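Section 4: First Wash, Drying and Storage

Read this section before you use the Prolla garment label sheets on clothing for the first time. It applies to the Vamau heat press and to household irons. If you are printing with the Kandosau ink set, finish the color test in Section 3 first.

4.1 Before you start

You will need:
One printed label sheet
A cotton or cotton-blend garment
A press or iron that reaches 300°F
A flat, hard surface that can take heat
The cover sheet from the box (keep it, it can be reused)

CAUTION: Do not use Prolla sheets on nylon, rain jackets or anything with a rubber coating. These fabrics can melt at the settings given here.

Wash and dry new clothes once without fabric softener. New fabric often has a finish on it that keeps the label from sticking. Dryer sheets leave the same kind of film, so leave them out too.

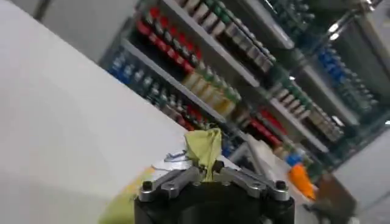

Check the care tag inside the garment. If the tag says "cool iron only," use the sew-in labels instead (Section 6).

4.2 Applying the label

1. Turn on the press and set it to 300°F. For blends with more than half polyester, set it to 280°F.
2. Wait for the ready light. On a household iron, use the cotton setting and turn the steam off.
3. Lay the garment flat and smooth out the area where the label will go. Stay clear of seams, buttons and zippers.
4. Press the bare fabric for 5 seconds to drive out moisture.
5. Place the label with the printed side up. Lay the cover sheet over it, shiny side down.
6. Press firmly for 15 seconds. Do not slide the iron.
7. Let the label cool for one minute, then peel the cover sheet back slowly from one corner.

If a corner lifts with the cover sheet, lay the sheet back down and press again for 5 seconds. A label can be pressed again twice. After that the edges begin to turn brown on light fabrics.

NOTE: Household irons have cool spots near the steam holes. For labels longer than the flat part of the iron, press one half, lift, and then press the other half.

WARNING: The lower plate of the Vamau press stays hot after the power light goes out. Keep hands and cords away from it until it has cooled.

4.3 Washing labeled clothes

Wait one full day before the first wash. After that:

1. Turn the garment inside out.
2. Wash in cold or warm water with a mild detergent. Do not use chlorine bleach.
3. Tumble dry on low, or hang to dry.
4. Do not iron directly over the label. Use the cover sheet or a thin cotton cloth.

Dry cleaning is not recommended. The solvent loosens the adhesive and the print may smear onto other items.

4.4 Folding and storing

Labels can stick to each other if they are stored face to face in a warm room. Fold each garment so that the label is covered by plain fabric, and let it cool fully after drying before you stack it. 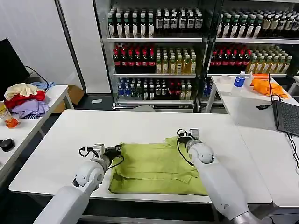 Green garment partly folded on a white table.

For shirts, fold the sides in first and then bring the hem up toward the collar. Try not to put a crease through the label. If the label is too wide for this, move the fold line an inch to either side.

Stack no more than 10 garments in one pile. Keep unused label sheets flat in their bag, out of sunlight and below 70°F if you can. A closet shelf is fine. A garage or attic is usually too warm in summer.

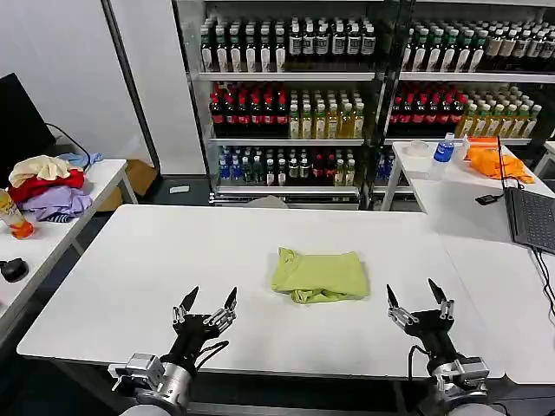
Sheets stored this way keep for two years. Older sheets may still work, but test one on a scrap of cotton before you label anything you care about.

4.5 Removing a label

1. Turn the garment inside out and warm the back of the label with the iron for 10 seconds.
2. Turn it right side out and lift a corner with tweezers.
3. Pull slowly toward the opposite corner. Warm it again if it stops moving.
4. Dab any remaining adhesive with rubbing alcohol on a cotton ball, then wash as usual.

Test the alcohol on an inside seam first. A faint outline may remain on dark fabrics.

Replacement cover sheets are sold in packs of five under the Châu name and fit all sizes of Prolla label. For problems with peeling or fading, see Section 7.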